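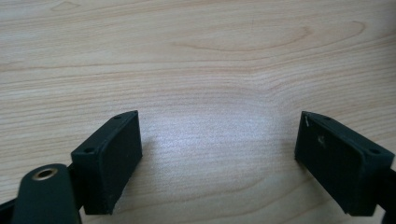
Vocabulary Retention With Spaced Review: Final Report
2/21/19

1. Purpose

Our group wanted to find out if short, spread-out review sessions help first-year Spanish students remember words better than one long session. The course workbook tells students to review a full chapter the night before each test. Most of us did it that way and forgot the words within a month.

2. Method

We took a list of 500 words from the first-year course and dropped any word that looks nearly the same in English. From what was left we picked 143 words for the study. Two class sections took part. The Luo Hall section reviewed in one 40-minute sitting each week. The Zallow Hall section had the same total time split over four days.

Both sections used paper cards. We had planned to use the Govelex flashcard program, but the school license ran out in November and we did not want to wait for the renewal.

3. Results

The two sections scored close to each other on the test given right after the last review. The gap showed up on the second test, three weeks later. The spaced section kept more of the words, mainly verbs. Nouns for food and clothing were remembered well by both sections -- probably these come up more in class.

In all we graded 986 written answers. Spelling mistakes were accepted if the word was clear. Missing accents were not counted.

4. Problems

Some students in the spaced section skipped a day and made it up later, up to two days late. We left their scores in. The sections also met at different hours, and we had no way to correct for that.

5. Next steps

The Grenomow study guide has a longer word list with example sentences. We would like to repeat the test with sentences instead of single words -- and with both sections meeting in the morning.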